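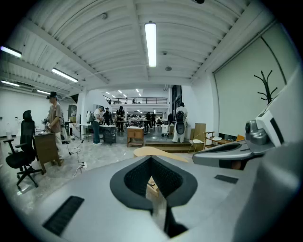

Page last changed: 2018-01-06

Search the help pages
Go

Hand-held gripper finger stops short of closing after it has been running a while

Posted by Sulastri Majimbun

Hello everyone, and I hope you'll bear with me, because I never know which details matter and so I tend to put them all in.

We use hand-held grippers in our workshop to record people doing ordinary jobs with their hands, and one of ours has developed a fault that is driving me up the wall. It's the gray one with the sloped finger, and we've called it Basham for so long that I had to go and look for the paperwork to remember it had a proper number. For the first part of a session it behaves beautifully. You squeeze, the finger comes in, it meets the board or the drawer pull or whatever you're after, you let go, it opens. Then, somewhere past the 700th squeeze (the recorder keeps a tally, bless it), the finger starts stopping short. At first it's a hair. By the end of the afternoon there's a gap I can get two business cards into, and anything thin just slides out.

What makes it worse is that the readout still says fully closed. So the recording claims we have hold of something when we don't, and I threw away 83 clips in December before I understood what I was looking at.

The part that really worries me happened last week. Wilmer Rivadeneyra was carrying a thin steel plate across the room with it, one of our longer practice runs, and the plate slipped out and landed right beside his foot. He was fine, thank goodness, and very good-humored about it, but he was wearing canvas shoes and I haven't stopped thinking about it since.

I have cleaned the finger pad, tightened everything I could reach and restarted it more times than I care to admit. If I leave it switched off through lunch it comes back perfect. Has anybody seen this? And should I be using it at all in the meantime?

Thank you so much in advance – I know it's a lot of reading.

Szu-yu Pan

Have you tried recalibrating? Ours was off after we dropped it, and recalibrating fixed it. It's in the menu somewhere, under settings I think.

Notburga Brunner

Sulastri, first of all, I'm so glad Wilmer's toes are all accounted for! Please do put it aside for now, at least for anything with weight or an edge to it. A gripper that lets go is one thing, but one that lets go while telling you it's holding on is the kind I don't trust. If you absolutely must keep recording, stick to sponges and cardboard and keep it over a table.

Now, we had something very like this on a unit we call Liao, and I'd bet a good lunch yours is the same. The lunch break is the clue. Ours had a little set screw on the finger joint that had backed out by a fraction of a turn. When the tool was cold the joint still gripped its shaft well enough. As everything warmed up it began to creep, a tiny bit with each squeeze. The sensor on ours sits on the motor side of that joint, so it went on reporting a lovely full close while the finger itself was lagging behind.

You can check without taking much apart. Switch it off, take the battery out (please do take it out, I have had a finger nipped and it smarts for days), and draw a pencil line straight across the joint and the piece it's attached to. Put it back together and run it with nothing in its grip until the gap appears. Ours needed 1130 squeezes, so have some music on. Then power down and look at your pencil line. If the two halves no longer meet, something is slipping in there. If they still meet, I'm wrong, and I'd look at the cable next.

For the cure, we cleaned out the old thread compound, put in a fresh screw with a medium-strength one and left it overnight. Don't be tempted by the permanent kind – we did that once and had to drill it out, and my colleague still brings it up. Recalibrate after that, as Szu-yu says, but only after. Calibrating a slipping joint just hides the slip until the next warm afternoon.

One more thing, and then I'll let you get on. I'd go back over the clips from before December too. We found the creep had started well before we noticed it. We now close the gripper on a feeler gauge at the start and end of every session and write down both readings.

Wing-yan Kwan

Seconding the pencil line. With ours it was the return spring, but the line told us in one afternoon that the joint was fine, so it was worth doing anyway. And closed shoes for whoever is carrying!

Contact us | Copyright 2018 Nukside Community Help | Back to top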